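Saturday, late

The boiler man came, which I record here mainly for the benefit of anyone who thought he was a myth. He was due between eight and one. At ten to one he rang to say he was in Ondale and could I confirm that I was also in Ondale. I was. I have been in Ondale for eleven years and intend to mention it to Ritora when they next send me a satisfaction survey.

He took the front off the boiler, looked at it for a while the way you'd look at somebody else's child doing something on a train, and put the front back on. It needs a part. The part is 68 pounds, or it is 601 pounds if you buy the thing the part lives inside, and guess which way round they sell it. I asked whether a person could simply have the small one. He said in theory. I have noticed that most of my dealings with Ritora take place in theory.

So, no hot water until at least Thursday, and no heating either, though it is June and I'm told I shouldn't want any. The house has not been told. The back bedroom faces north and has kept hold of February. I had two kettles' worth of bath this afternoon, standing up, with a saucepan, and felt like something being rinsed before cooking.

Spent the rest of the day on the airing cupboard, on the grounds that it isn't airing anything. Everything came out. I own far more bedding than a person with two beds can account for, including a valance, which I don't remember buying and can't imagine wanting. There were also three hot water bottles, two of them perished, and a tin of Shawky floor wax from before we had carpet. I put the wax back. I don't know why. It seemed settled.

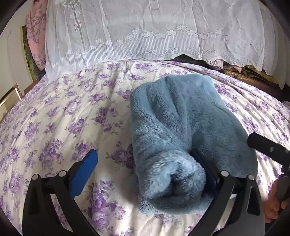 By four I had a pile for keeping, a pile for the charity shop and a third pile that I kept walking round. The third pile is always the largest. I have decided that it can go to the charity shop in spirit and stay on the landing in body.

Then, being cold and in a righteous mood, I read the meter. It said 2382. I wrote this on the back of the envelope where I'd written the last reading, and found I'd written the last one without saying whether it was gas or electric. If it was gas, I have used next to nothing since Easter and am a saint. If it was electric, I'm running a small foundry. I've gone with gas. I'll find out when the bill comes, and there's no sense in worrying twice.

Supper was the leek thing again, which has now lasted longer than some of my jobs. Ate it in my coat and listened to a programme about Plorareck, where they have hot springs coming up under the car park and pipe the water straight into the library. The presenter sounded very moved by this. I was fairly moved myself. An old woman there said she hadn't paid for a hot bath in over eleven years, and laughed, and I turned it off and washed up in a mug.

Jobs for tomorrow: ring Ritora about the part. Find out if the swimming baths will let you in just for the showers, and if so whether you have to look as though you've swum. Take the valance somewhere – anywhere. Buy leeks, God help me, as they were on offer and I have the recipe now.

It's gone half past eleven and my feet are like two things from the fishmonger's. I'm going up with the one sound hot water bottle, and I'm wearing the hat.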